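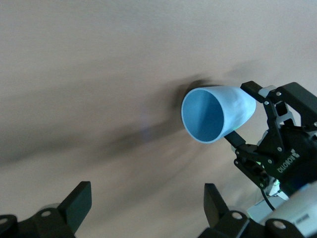 Figure 12. Cup held sideways near its base during a two-arm handoff.

12.2 Cup slips or tilts during a handoff

Handoffs are one of the most enjoyable things the Drellberg cell can do, and when one goes wrong the fix is usually quick! Work through the steps below before you change anything in your Flamen program.

CAUTION: Press the emergency stop before putting your hands between the arms. A paused program can resume without warning.

1. Press the emergency stop and wait for both arms to settle.

2. Support the cup with one hand and open the holding gripper by its manual release. Never pull a cup out of closed fingers.

3. Check the finger pads on both grippers. Wipe them with a dry, lint-free cloth and replace any pad with a shiny patch.

4. Check the screws at the base of each finger. A finger that wobbles even slightly will let a tapered cup rotate.

5. In Flamen, open Grip > Handoff and set transfer speed to 12 percent. Fast travel shakes the cup and smears the wrist camera view, so the receiving arm may lose track of the rim.

6. Clear the fault, release the emergency stop and run the handoff with an empty cup.

Note: Tapered cups like to creep toward their narrow end. If yours still slips, move the grip point 2 mm toward the rim and try again. It's a tiny change and it works wonders.

7. Once the handoff runs cleanly, raise the speed in small steps. Do not go straight back to 100 percent.

If fault H2 comes back, save the log and see Section 13, Wrist Calibration.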